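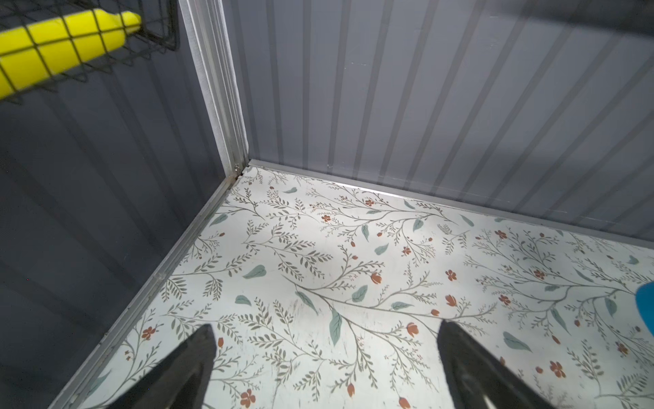
Gisarton, October 25, 2022

I have fallen completely for pattern. It started with a secondhand book on block printing that Ilze Ots pressed into my hands at the end of the spring, and now I can't walk past a curtain without looking for the repeat.

The repeat is the bit where the design starts over. Once you've found it you can't stop seeing it! With stripes it's easy, but a good leafy one, all thin branching vines and little red blossoms, can keep you hunting for ages. The old trick is the half-drop, where each column slides down by half its height so your eye travels on the diagonal and never quite lands on the join. I tried one on lining paper last week and got it wrong 3 times (the stems met in a sort of traffic jam), then on the fourth go they flowed straight into each other and I shouted loud enough to bring Jasmina in from next door.

We've since been over to Sededo, where there's a shop that sells ends of old wallpaper rolls from a back room. Bliss. I came home with a mustard fern, a very odd one with herons, and a scrap of blue trellis that has no possible use. Shireen Kruger, who runs the place, let me unroll things on the big table for most of the afternoon and told me how the colours used to go on one at a time, each block lined up by tiny pins at the corners. If you look closely at the heron paper the red has slipped a little, so every beak has a shadow. I love that far more than a perfect one.

Next job is cutting my own block. I've bought soft lino and a set of 4 tools and I'm starting small – one leaf, one berry, two colours. Green first, I think, then a rusty orange if I can mix it without making brown again. Lizelle wants napkins out of it. I've promised her a set by April, which gives me plenty of time to ruin some fabric.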